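Unit 6 – Clearing and Sorting a Work Table
Handout, revised 05/12/2022

Last unit covered shelves and drawers. This one is about the tabletop and the small things that collect on it. Read pages 12 to 16 of the Fekley workbook before class.

Terms
Home: the place an item goes back to when work stops.
Tray item: anything small enough to roll or get lost.
Surface item: anything that stays out all day. Keep these few.

Order of work
Take everything off the table first. Wipe the top, including the rim of the cable hole if there is one. Then bring items back one at a time and decide on each. Pens, sticks and other thin things are sorted before round ones.

Choosing a basket
Use a shallow one with low sides. A mesh bottom lets dust and crumbs fall through – lift it and wipe under it once a week. Plandis and Grurent both sell plain ones, and either will do for this course. 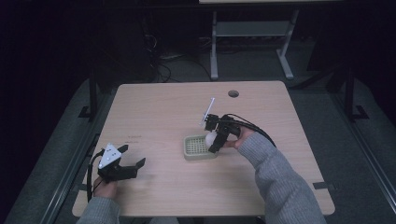 Round items go in last and should sit flat on the bottom, never on top of other things. Long items may lean on the rim only while you are still sorting.

For next time: clear one table at home and write down the home you chose for each item. Bring the list. The August reading (Charvát, p. 156) is optional.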